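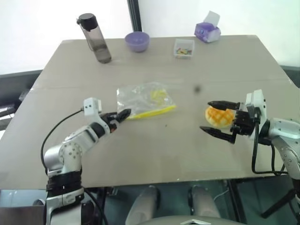 Two arms, one bag: Veikko Ikonen on the Truneck kit

Truneck is a two-arm bench kit from Citelmont, sold with parallel grippers and a camera on each wrist. Veikko Ikonen has had one on trial for 36 days, mostly on bakery items and thin packaging.

"Buns are easy if you set the grip force low," he says. "Clear plastic is harder. The depth estimate drops out and you work from the wrist view."

He rates the fingertips above the software. "They close on a thin strand – string, a tie – and hold it upright. The older Gircombe fingers needed something thicker."

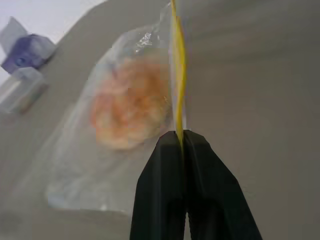 Cable routing he likes less. "The loops at the wrist take up room, and I plan paths around them." Calibration takes him 2 minutes per arm. He logged 817 grasps before changing a finger pad, and has asked Citelmont for a spare set.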